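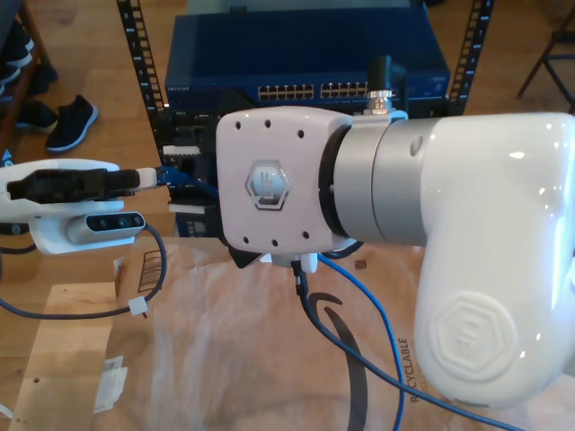 Home Records Downloads Changes Contact

Zalo Bench Cabling Record

Updated in July by the Shakya bench records desk

Zalo is a small tabular record of the cables, connectors, and switch ports used on the shared work surfaces at Shakya. It has one row for each cable and a second table for switch ports. The current release covers 71 cables. Network, power, and signal cables are all included, with the type given in its own column. Building wiring behind the wall plates is out of scope and is kept in a separate file called Ledico.

Contents

cables.csv – one row per cable
ports.csv – one row per switch port
ties.csv – tie and clip positions along each run
vocab.txt – allowed values for color, connector, and state
CHANGES – plain text, newest entry first

Cable table

cable_id is the number on the wrap label. Labels go on both ends, a hand's width back from the plug. If the two labels disagree, the row is kept and state is set to "conflict" until somebody traces the run.

jacket_color is taken from vocab.txt. Blue and dark blue are separate values. This was a single value in earlier releases, and rows entered then were checked again at the bench before being split. Color carries no meaning for speed, voltage, or owner.

end_a and end_b hold the connector type. Use "ethernet" for network plugs, whatever the category of the cable. Threaded connectors get the suffix "-t" and right-angled ones the suffix "-r". A connector that is both takes "-tr", in that order.

length_cm is the full length of the cable from plug to plug, measured flat. It is not the distance between the two things it joins. The longest cable in the release is 200 cm.

slack is one of none, loop, arc, or coil. A loop crosses or turns back on itself, and an arc does not. A coil has two or more full turns. Record what is there with the equipment at rest. Free-hanging cable is entered the same way as cable lying on the bench.

state is one of in_use, spare, conflict, or retired. Retired rows stay in the table and their numbers are never reissued.

Port table

Ports are numbered left to right as seen from the front panel, starting again at 1 for each block. The block letter comes first, so the first port of the second block is B1. Switches with stacked rows use odd numbers for the top and even numbers for the bottom.

An empty port has a row with cable_id left blank. Do not delete the row. Of the ports listed, 42 had a cable at the last full check.

Ties and clips

Each entry gives the distance in centimeters from end_a to the middle of the tie or clip. Ties are recorded by kind (cable tie, hook-and-loop strap, clip) and by color. Move the entry when you move the tie. Distances are good to about 6 cm on cables that hang free, and better on those fixed to a surface.

How the rows were made

Two people worked each bench, one tracing and one typing. Cables were followed by hand from plug to plug. Nothing was unplugged to read a label. Where a run passed behind equipment and could not be followed, it was identified by label alone, and traced is set to "n" for that row.

Known problems

– ties.csv has no field for brackets, so cables held by a bracket are entered as clipped.
– Length is missing for molded leads that could not be laid flat.
– The Sillier import wrote "eth" in place of "ethernet". Most rows are fixed; search for both.
– Adapters have no rows of their own and appear only in the notes column.

Adding a cable

1. Take the next free number from the foot of cables.csv.
2. Label both ends before plugging in.
3. Fill in the cable row, then the port row.
4. Add ties and clips last, once the run is settled.
5. Put a line in CHANGES with the cable number.

Swapping a cable for one of the same type still needs a new number. The old row goes to spare or retired.

Reuse

The tables may be copied and changed for use inside Shakya. Keep the CHANGES file with any copy. Corrections go through the records desk, with the cable number in the subject line.

Contact the records desk | Copyright Shakya | Back to top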